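Tabletop cell practice (Rallard rules)

69 shares 12 comments

The Rallard rules are a set of working practices for small two-arm robot cells, the bench-size kind with walls on the sides and back. First written down by Elfriede Kuhlmann at the Ivwood workshop, later reworked with Sadao Nishimura. Not a legal standard. Shops that use them treat them as house rules and keep their local safety code on top.

Scope

Covers fixed-base and rail-mounted arms working over one shared table. Does not cover mobile robots, or anything where a person reaches in while the motors are live.

Main rules

Clear the table before homing. Both arms, every time, even after a short stop.
Each arm has its own half. Crossing the middle is allowed for handovers only, one arm at a time.
Cables get slack for the full reach of the arm - checked by hand with power off, then again at low speed.
Soft items (bags, cords, cloth) are run at reduced speed untill 100 clean cycles are logged.
Stop button within reach of the seated operator. Not behind the screen.
Log every stop. Cause, time, who cleared it.

History

The first version, known as the Engelhardt sheet after the street the workshop stood on, was a single page and dealt mostly with cables. Nishimura added the part on soft items after a review of 1,969 logged stops, where snagged cords came out as the largest single group. The Eleda edition put the rules in their current order and dropped a section on paint colors. An August revision changed the log format, nothing else.

Criticism

Main complaint is the cycle count. Some shops find it too high for short jobs, others say it should be about 3,000 for anything with a drawstring. The half-table rule also gets bent a lot in practice, and the text does'nt say who decides what a handover is.

Soft items

Bags with cords get the longest entry in the rules. A cord can go tight with very little warning, so the arm holding it moves first and the other one waits, jaws clear of the load. Typical layout is a clear bag of artificial produce mid-table, an open bin behind it, one arm on each side - with the red drawstring running out to the right gripper, the left one stays next to the bag until the cord arm has finished its move. Pull direction is written on the job card before the run. Same goes for the release point.

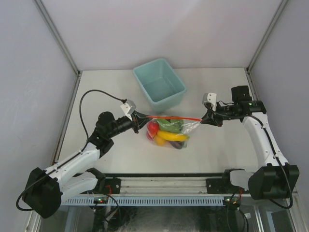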